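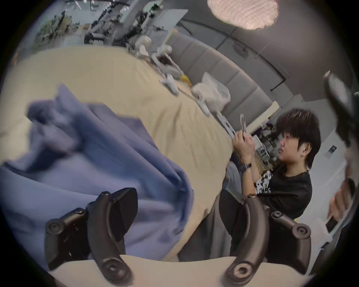 3.2 A superfície de dobragem

A literatura sobre arrumação doméstica trata a dobragem como se ela acontecesse sempre em cima de uma mesa vazia, com boa luz e uma pessoa descansada. Rosalba Parisi, cuja tipologia seguimos aqui com duas reservas, chama a isto «a mesa dos manuais» e nota que raramente a encontrou numa casa habitada. O mais comum é dobrar-se onde calha: na cama, no braço do sofá, em cima do joelho. A roupa não se queixa, mas o resultado nota-se.

Para o presente estudo interessava-nos o que a superfície faz ao gesto. Um tecido que escorrega sobre madeira encerada comporta-se de outro modo quando assenta noutro tecido, que o agarra pelas dobras e por vezes vem atrás dele. Optámos por isso por superfícies forradas a pano, em tons neutros, e abstivemo-nos de as passar a ferro entre tarefas — decisão metodológica que coincidiu, convenientemente, com a nossa falta de vontade de o fazer.

O protocolo Gritari prevê que cada peça seja largada sem forma definida e depois alisada, dobrada e posta de lado. A toalha é o caso simples: quatro cantos e nenhuma manga. Serviu-nos de peça de referência, e foi também a única acerca da qual os dois avaliadores nunca discutiram.

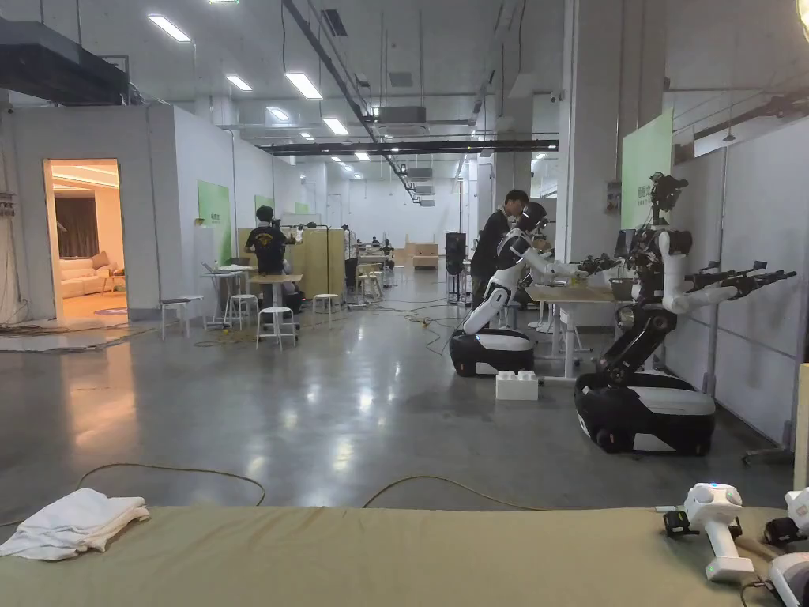

Figura 2. Vista geral do espaço. Em primeiro plano, a mesa coberta com pano caqui-azeitona e, na extremidade esquerda, uma toalha branca dobrada.

Com os panos soltos a concórdia acabou. A escala Briggs, pensada para lençóis de hotel, pressupõe que existe um estado final reconhecível, e há tecidos que se limitam a passar de um monte a outro monte ligeiramente mais baixo. Acrescentámos-lhe um nível intermédio, «amarrotado com intenção», que os revisores da primeira versão nos pediram para rebatizar. Passa a chamar-se nível 2.

Das 36 sequências anotadas até outubro, as mais demoradas envolviam tecido macio sobre superfície também macia.

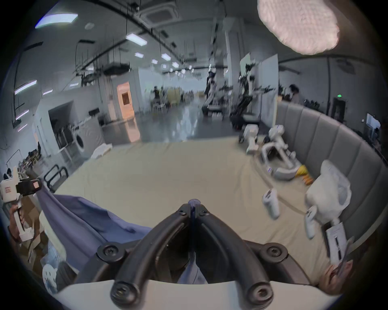

A demora concentra-se no início do gesto, quando é preciso decidir qual das pregas pertence à borda. Quem puxa pela prega errada arrasta o monte inteiro e recomeça com um monte diferente, que a escala, na sua indiferença, classifica da mesma maneira. Stusham descreve um efeito semelhante em fronhas e atribui-o à pressa; os nossos dados apontam antes para a falta de um canto visível.

Resta a questão dos objetos vizinhos. Parisi recomenda desimpedir tudo antes de começar, conselho sensato que ninguém na nossa equipa segue em casa. Mantivemos, portanto, a vizinhança tal como estava e registámos apenas os casos em que um objeto alheio à tarefa tocava no tecido. A secção 3.3 trata desses contactos.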